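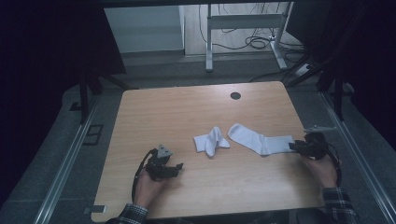 Two white socks on the table, one flat and one still crumpled

From: Malcolm Ellwood
To: Ginton household list
Date: 2024-08-28
Subject: Re: [ginton-home] folding white socks, which way?

Tia Tapley wrote:
> I wash for 5 people and all the socks are white. My mother rolled
> them in a ball, but then the cuff of the outer one gets wide and
> falls down on the foot. Does anybody fold them flat? And do you
> need a drawer divider for it? I looked at the one from Hendell but
> it is only 400 mm long and my drawer is longer.

Dear Tia, dear all,

I stopped with the ball last November, for the same reason as you. Now I fold flat, and I am quite satisfied with it.

I do it at the table and not on the bed, because on a soft surface the sock moves together with the blanket. First I lay one sock down and pull it straight, toe to the left and cuff to the right. If the other one is in a bundle I open it before I do anything else. Then I put it on top of the first, heel on heel.

For the next step I always take the sock at the cuff. The ribbed part is stronger than the foot, and it keeps its form when you lift it. I bring the cuff over toward the toe, stop a little before the end, and fold 2 times more. The toe goes inside the cuff – only the upper layer, so the elastic is not stretched by both socks.

With thick sports socks I leave out the last fold, otherwise the packet opens again in the drawer.

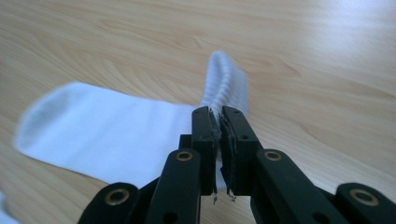
About the divider: I would wait. I have used a shoe box lid from Zudstead for many months and it holds the packets standing up very well. Michiels wrote here in the spring that he cut his Hendell divider and joined it with a second one, maybe he can tell how it was done. I did not find his message in the archive.

One question back to you: do you mark the socks of the children? Ours are almost the same size now and I mix them every week.

Kind regards,
Malcolm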